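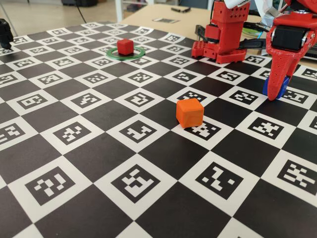
Orange cube on the mat, red cube standing in the green ring.

Drevow tabletop props: notes on the set

This folder covers the props only: the checkerboard mat, the cubes and the ring. Riaan Zulu put the set together in January and I inherited the notes, some of which I don't believe.

Mat
Black and white checkerboard, with a coded marker on every white square. It lies flat on a beige tabletop. The old notes call it "dead flat, always." I'd want to see that measured. Check the corners before you trust any distance taken off the print, and don't use a scan of the mat as a stand-in for the mat.

Cubes
One orange, one red. The red is the darker of the two, more of a crimson, and under warm bulbs people still mix them up in the labels. We went back over 180 labels and fixed 63. I doubt we caught everything.

Ring
Thin and green, laid flat as the target. "In the ring" was never properly defined. Riaan counted a cube touching the ring as in. I don't. Labels with his initials follow his rule, so filter on the "labeler" column if it matters to you.

Contents
3,335 images, one label file, one page of setup notes. The label file has a "confidence" column that reads 95 nearly all the way down. Ignore it.

Not included
Cube weights, the exact ring diameter, lighting readings. Please don't guess them from the images and send them to us as corrections.

Maintained by Yuzuki Hoshino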